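October 19, 2019

Quiet Saturday in the lab, so I finally sat down with the equipment list Shinji Kudo left on my desk, and I want to get my thoughts down before the week swallows them. He has us at 14 lines for next year. I've crossed off one already (the second label printer, sorry Shinji!) and that leaves 13, which still feels like a lot for a group our size.

The big one is the arm. Bidard came back with a quote in July and Eltora finally answered this week, and they are closer than I expected once you add shipping and the spare fingers. Bidard throws in the mounting plate, Eltora doesn't, and I keep going back and forth. What I'd really like is to keep 3,000 aside for consumables and small repairs, whichever way we go. We forgot that last time and ended up begging for screws.

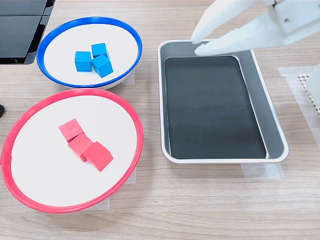 Sorting is the job that will eat most of the hours, so I think the spending should follow it. Red and blue cubes are fine for now and cost next to nothing, but I'd love a proper set of trays and bowls in matching sizes, and a better way of marking where they go than tape. Gagnon has a fixture board in their catalog that might do it. The lead time is 11 weeks, though, so if we want it we should order before the arm and let it sit on the shelf.

Still to ask: does the Prusus service plan cover gripper fingers, or only the motors? I read the thing twice over coffee and couldn't tell. Shinji, if you see this before I catch you, please pencil in your guess next to line four.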